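# Cropper low-tack masking tape, 18 mm, blue

*Reviewed by Pascual Cáceres, February 21, 2022*

I bought two rolls of this in December to finish the skirting boards and ended up using it all over the house. One roll is now finished and the other is well under way, so this is a fair account of a few months of ordinary use on paint, wood, glass and cardboard.

Cropper sells the tape in three widths. I went for the narrowest because most of my work is edges, and wide tape is a nuisance on mouldings. The roll comes in a paper sleeve with the surfaces printed on the inside, which means you have to tear it open to find out whether you have bought the right one. The core is plain card and fits over the peg of an ordinary dispenser.

## Sticking and pressing down

The adhesive is weak when first laid, and you can lift the tape and put it back two or three times before it picks up dust and gives up. Pressed down with a plastic scraper it holds well enough. Pressed with a thumb it tends to lift at the ends after a day, mostly on eggshell paint. On glass I had no trouble at all.

It doesn't stretch much. That is good for straight runs and poor for curves. I tried it around the arch between our kitchen and hall and had to cut it into short pieces, and the line still looked faceted when I stood close. I did the other side of the arch with Mernalo flexible tape, which costs nearly twice as much and went round in a single piece.

## Paint lines

On smooth plaster the line was clean with emulsion and almost clean with gloss. On the old lining paper in the back bedroom there was bleed along most of one wall. I would expect that from any tape on a rough surface. Running a thin coat of the wall colour along the tape edge first cured it on the second wall.

I peeled most of it the same evening, pulling back on itself at a low angle. One length behind a radiator stayed up for 5 weeks because I forgot it. It came away in one piece but left a faint tacky line, and that needed white spirit and a cloth.

## Tearing

It tears by hand, though not very straight. If you want square ends you need a knife or a dispenser with a decent blade. The Tellia desk dispenser I have is meant for parcel tape and is too wide, so the roll wanders from side to side. It works if you pad the spindle with card.

In cold weather the tape splits lengthways now and then, and you are left picking at the roll with a fingernail. This happened several times in the garage and never indoors. Keeping the roll in the house overnight helped.

## Marking out

I have used more of it for marking out than for painting. It shows up well on brown board and on bare floorboards, and you can write on it with a biro or a felt pen. A pencil skids. I laid out the positions of kitchen units on the floor with it before ordering from Wustanen, and moved the line for the larder cupboard twice without marking the boards.

Squares and grids are easy to lay if you do all the lines in one direction first and then cross them. Where the strips overlap you get a small ridge, which a sheet of paper will catch on. Measure from one edge every time, because small errors add up if you measure from the last strip.

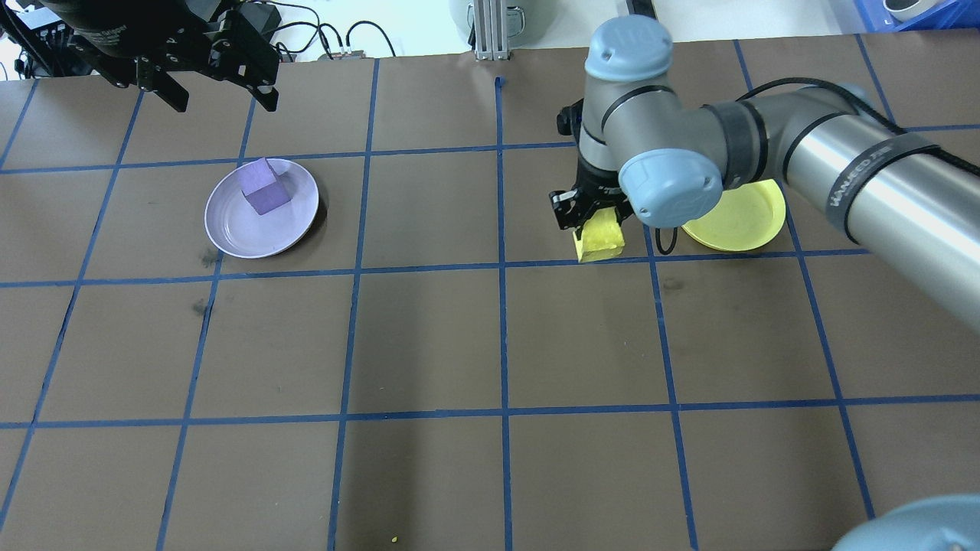

*Blue tape laid as a grid on a brown surface.*

For anything that gets walked on, it is the wrong product. The kitchen outlines had started to scuff by the second day and the corners were rolling up. Floor marking tape is thicker and has a stronger glue, and I would pay for it if the lines had to last.

## Price and value

I paid a little more than for the plain cream tape at the same shop. For rough masking, such as covering sockets or holding dust sheets, the cream tape does the job and I still use it. For edges on fresh paint the Cropper is worth the extra. The cream tape pulled a strip of new emulsion off the hall wall and this one hasn't yet, though I leave the paint two full days before taping over it.

**Good:** clean removal indoors, easy to reposition, takes ink.

**Less good:** splits in the cold, won't follow curves, surface guide hidden inside the sleeve.

I'd buy it again in the same width. The second roll should see me through the landing.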